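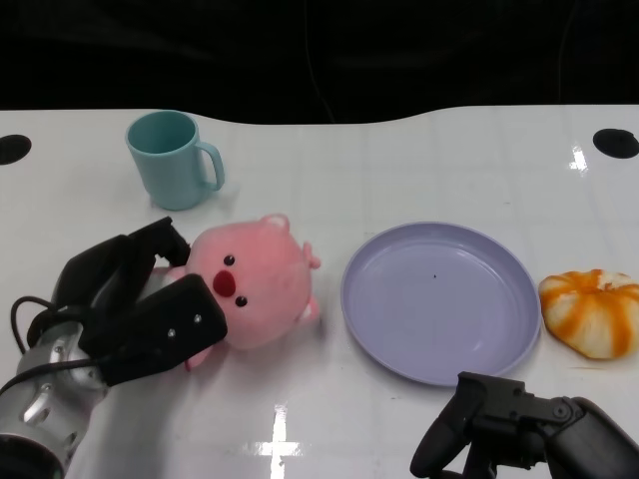

## 3.2 Réflexion spéculaire et choix du seuil

**Figure 3.** Reflets sur un plateau blanc brillant devant un fond noir ; une tasse en plastique bleu-vert pâle est posée vers l'arrière.

Les surfaces claires et brillantes posent un problème connu en photométrie d'intérieur : la luminance mesurée y dépend autant de la position de la source que du facteur de réflexion du matériau. Sur un plateau de ce type (fig. 3), les taches spéculaires saturent localement le capteur et faussent la moyenne calculée sur l'ensemble de la surface.

Les mesures ont été effectuées en août sur le site de Tresstead, sous un éclairement horizontal de 600 lx, puis de 400 lx. Pour chaque niveau, 145 relevés ont été retenus après élimination des acquisitions instables. Le logiciel Wukon convertit les valeurs brutes en luminance ; les pixels saturés sont exclus par un masque binaire, dilaté de 3 pixels afin de supprimer le halo.

Le seuil fixe proposé dans le protocole Dunmore surestime l'étendue des reflets à 400 lx. Nous lui avons préféré un seuil relatif, indexé sur la médiane de la surface. L'écart résiduel entre les deux niveaux d'éclairement reste sensible à l'orientation des luminaires, paramètre traité à la section 3.3.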